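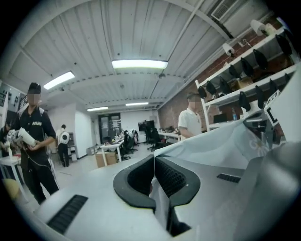

Ticket 572
Subject: Label printer goes offline mid-batch, then prints blanks
Product: Peditz desktop label printer, Tiritow order software
Opened by: Yesenia Quintero
Status: Solved, closing note at the bottom

First message

Hi! I'm hoping somebody can help me before I throw this printer in the parking lot. We do replacement cushion covers and I print all the shipping labels plus the little care labels that go in the bag. Same Peditz printer the whole time, bought through Figueiredo, and it was great until we moved in November. Now it prints a handful of labels, stops, and Tiritow shows it as offline. The light on the printer stays solid green the whole time, like nothing's wrong.

If I wait long enough it comes back by itself and finishes the job, except that sometimes it feeds a few blank labels first. And sometimes it picks up in the wrong spot, so I get two labels for one customer and none for the next. You can see how that goes badly (it already went badly, a lady in Tucson got somebody else's bench cushion cover and was really sweet about it, but still).

What I've done so far:
Turned it off and on, many times
New roll of labels, same brand as always
Cleaned the head with one of the alcohol pens
Took the printer out of Tiritow and added it back
Restarted the laptop
Swapped the power cord with the one from the old printer, which is the same cord

Printer is on Wi-Fi. Laptop is on Wi-Fi. Nobody changed any settings that I know of. Happy to try whatever.

Update, same day, 2:15 p.m.

Thanks for the quick answer! You asked for the error code. I had to wait for it to fail again, which took no time at all. The Tiritow window says "Printer not responding (630)". When I click Details it gives me the job name and the word timeout and that's it.

You also asked me to print the network page by holding the feed button. Done. It says connected, signal "fair," and there's an IP address ending in 35. I taped the page to the side of the printer so I can compare it later.

One thing I forgot to say – small batches are fine. If I send two or three labels it never fails. It's the morning run, when I do everything that came in overnight, where it falls apart.

Update, next day

OK, so I did your signal test. Moved the printer onto a chair right beside the router (a Dekov, the one that came with the new internet plan) and ran the morning batch from there. It got further than it has all month and then went offline again, same 630. So it's better up close but it isn't cured. I also noticed that the blanks only showed up after it came back, never before. Does that tell you anything?

I ran the same batch over the USB cable like you said, and it went through start to finish with no blanks and no doubles. I would love to just leave it on the cable, but the laptop travels all day between the cutting table and the packing end, and I need to be able to print from both. My sister also prints from her tablet, which can't do the cable at all.
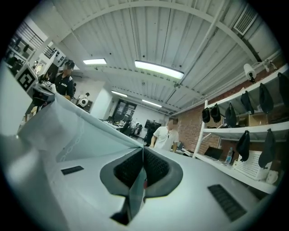

The old place was easy on Wi-Fi and I never gave it a thought. It was two small rooms behind a dry cleaner, the router sat on a shelf between them, and everything just worked. You asked what the new building is like, and it couldn't be more different. It's a great big workshop room with a corrugated ceiling, and the router got put in by the front door where the line comes in, so the packing end is about as far away as you can get. I asked the internet people if the ceiling could be messing with the signal and the guy said "could be," and then tried to sell me a second router. I haven't bought anything yet! I'd like to know what's wrong first.

Update, later that same day

You asked me to print the network page again right after a failure. This is where it gets interesting. The new page has a different IP address! The one taped to the printer ends in 35 and the new one doesn't. Nothing else on the page changed. Then I looked in Tiritow under the printer's settings, and Tiritow is still trying the one ending in 35. When I left it alone for a while, Tiritow found the printer again and filled in the new address on its own, and the rest of the job came out with a couple of blanks in front.

So is that it? The printer keeps getting a new number and Tiritow has to go hunting for it? I didn't know they could change like that. At the old place I set it up once and it stayed put, or if it moved I never noticed.

Update, following morning

I followed your steps for the router and I'm writing down what I did in case another customer has the same setup, since the menus didn't match your instructions exactly.

1. Opened the Dekov page in the browser and logged in with the password on the sticker under the router. (Mine is the one underneath. There's a second sticker on the back and that's the Wi-Fi password, so don't waste ten minutes on it like me.)
2. Went to Home Network, then Connected Devices. Your instructions say LAN Setup, which mine doesn't have.
3. Found the printer. It was listed with no name, so I matched it using the MAC address from the network page.
4. Clicked the pencil and turned on "Always use this address." Saved it.
5. While I was in there I looked at the lease time you mentioned. It was set super short. I bumped it up to a day.
6. Turned the printer off, counted to twenty, turned it back on, printed the network page. The address matched.
7. In Tiritow, opened the printer settings, typed in that address by hand, and unchecked "Find printer automatically."

Ran a test of ten care labels from the packing end and all of them came out. Then I did the full morning run and there was no 630. I did get one blank at the very start, though, so I'm leaving the ticket open.

Reply to your question about the blank

Yes, these are the labels with a gap between them, no black mark on the back. And no, I had never run the calibration, I didn't know there was one! I held the feed button until the light blinked twice, it spit out a few labels, backed up a tiny bit and stopped. After that the first label printed on the first label, if that makes sense. I also switched the media type in Tiritow from Continuous to Gap. I have no idea how long it's been on Continuous. I probably did that myself when I was taking the printer out and adding it back, so that part may be on me.

The doubles are a separate setting, like you figured. "Resend job if printer is lost" was checked, and it was sending part of the batch over again every time the connection dropped. I've turned it off. If it ever fails again I'd much prefer to go find the last good label and start from there myself.

Closing note

It's been two weeks and I haven't seen error 630 once. No blanks, no doubles. The printer is back on its own stand at the packing end, the signal on the network page still says fair, and it prints fine anyway. My sister had to put the new address into her tablet too, which took her a minute to find (it's under the three lines, then Devices, then hold your finger down on the printer name).

Two things for your help page, if you're taking requests. The article on 630 only talks about restarting and moving the printer closer, and I'd put the address thing right up top. And the part about the feed button should say how many blinks to wait for, with the network page and the calibration side by side, because I mixed them up twice.

You can close this one. Thank you so much for sticking with me! I still need to order more of the care label rolls from Figueiredo, but I'll do that through the regular form.

Yesenia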